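4. Recording demonstrations

Read this section all the way through before you press anything. Sheena Laing wrote the first version after losing a full morning of episodes to a wrist camera she had left unplugged, and most of the cautions below are hers.

4.1 Before the first episode

1. Power up both arms from the Bekero panel and wait for them to finish homing. Keep your coffee outside the cell. Bekero has no opinion about coffee, but the floor rail does.

2. Open Ida on the recording station and select your task from the list. If your task is missing, add it under Tasks > New. Please give it a name a stranger could understand. We already have "test," "test2" and "test2 REAL."

3. Check that the overhead view and both wrist views are live. A frozen view looks exactly like a live view of a cell where nothing is happening, so wave a hand in front of each camera.

CAUTION: Wave before the arms are enabled. After that, keep all hands outside the posts.

4. Lay out the objects for the task. For the tidy-up tasks, vary the layout a little between episodes. A model that has seen the same box in the same spot 500 times has learned where the box is and very little else.

4.2 Recording an episode

1. Press the left pedal. Ida beeps once and starts writing.

2. Drive the arms at a calm, even pace. Hesitating is allowed, but the model will faithfully learn to hesitate too.

3. In two-arm tasks, give each gripper its own job and finish a grasp before you start moving the other side. It feels slow for the first 9 episodes or so and then you stop noticing.

The bench task has one arm on the upright board and the other on the small dark piece, with the pink boxes left sitting on the bench.
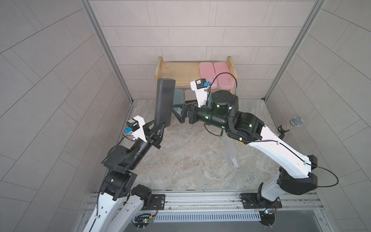 4. Press the left pedal again to stop. Two beeps means saved. One long beep means the disk is full, and you should have read section 3.

NOTE: If you drop something, keep recording and pick it up with the arm. Recoveries are useful. If it lands where neither arm can reach, stop and mark the episode Discard.

4.3 Labeling and upload

1. Mark each episode Good, Recovered or Discard the same day. In November we tried labeling a month's worth from memory, and we will not be discussing the results.

2. Upload to Mota in batches of no more than 400 episodes. Larger batches will appear to work right up until they time out.

3. Wait for the green check before clearing the local copy.

Last revised 2021-07-16

Related sections
Replacing gripper pads
Wrist camera alignment
Pedal does nothing (Bekero)
Ida keyboard shortcuts
Exporting from Mota to Brellosora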